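Notebook, sim bench
2026-10-07
Toon Kuipers

Second week with the Dukik trial license. Chibuzor has the vendor calls, I have the bench, and we swap notes at the end of the day. This entry is mostly so that whoever signs off on the purchase can see what we did before they read the brochure again.

What we're being offered: a simulated arm, a library of household rooms and objects, a task generator that puts the two together, and a "readiness score" that is supposed to tell you how well a policy will do on real hardware. The first three I can look at. The fourth I don't believe yet, and nothing from today moved me.

Install first. It took most of the morning, same as last week on the other machine. The license check wants to reach their server each time the renderer starts, and our network drops it every so often. When that happens you get a blank window and no message. Chibuzor asked Mavitcombe (they resell it and do the support) and was told an offline license exists on the higher tier. It wasn't in the quote. He has asked for the price in writing.

Object library. The sales sheet talks about variety. I went through the bathroom set by hand and the shapes are decent, better than the Torndale set we used in June, which had faucets you could put a finger through. But the masses look like defaults. I opened 17 small objects and 6 of them had the same mass to the last digit, including a bar of soap and a metal razor. Nobody weighed those. If you train grasping on that, you are training on a guess, and the score at the end is built on the guess too.

Friction is the same story. One value for ceramic, one for metal, one for "other." I changed the ceramic value by hand and the object on it started creeping by itself on a surface that looked level. Put it back, creeping stopped. Could be the surface mesh isn't as level as it looks. Haven't checked the normals. To do.

Task generator. It picks a receptacle, picks an object, drops one on the other, then writes the instruction. It knows a flat-ish surface when it finds one and doesn't care much what the surface belongs to. The Dukik people call this "long-tail coverage." I call it not filtering. Chibuzor thinks I'm being unfair, and his argument is that odd placements are cheap and a policy that only ever sees tidy tables will fall over in a real home. Fine. Then say how many of the odd ones are in the mix, because the docs don't, and there is no switch for it that I could find.

Ran 63 generated episodes with their stock pick policy, no changes, default seed. I'm not writing a success rate here. Their success check fires when the object leaves the surface, and I watched it fire on an object that had been knocked off. Until we have our own check (object in the fingers, above the surface, held for 2 seconds) any rate is decoration. Chibuzor has started on that check using the Tawfik logger, which at least writes contact forces in a form we can read.

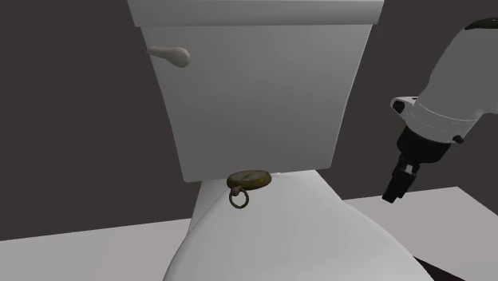

Depth is the other thing I want on paper. The stock policy takes color and depth, and depth in the simulator is perfect, which no sensor I have ever bolted to anything is. There's a noise option in the menu. I turned it all the way up and the depth images saved to disk came out identical to the clean ones, file for file. Either it's applied later in the pipeline or it isn't hooked up. Sent to Mavitcombe with the files attached.

Shiny white surfaces will be where that hurts. Our own depth camera returns holes on glazed ceramic under the bench lights, and I'd expect a policy raised on clean depth to reach for the wrong height there. Can't prove it until the noise works.

Good points, so I'm not accused of anything: resets are quick, replay from a log matched the original run both times I tried it, and the arm's joint limits agree with our real one as far as I've gone through them.

Open:
- offline license price (Chibuzor)
- own success check, then rerun the same seed
- where do the masses come from, ask again, in writing
- depth noise, waiting on Mavitcombe
- surface normals on the ceramic set (me, tomorrow)

Not recommending purchase on what we have. Trial extension is fine by me if it's free.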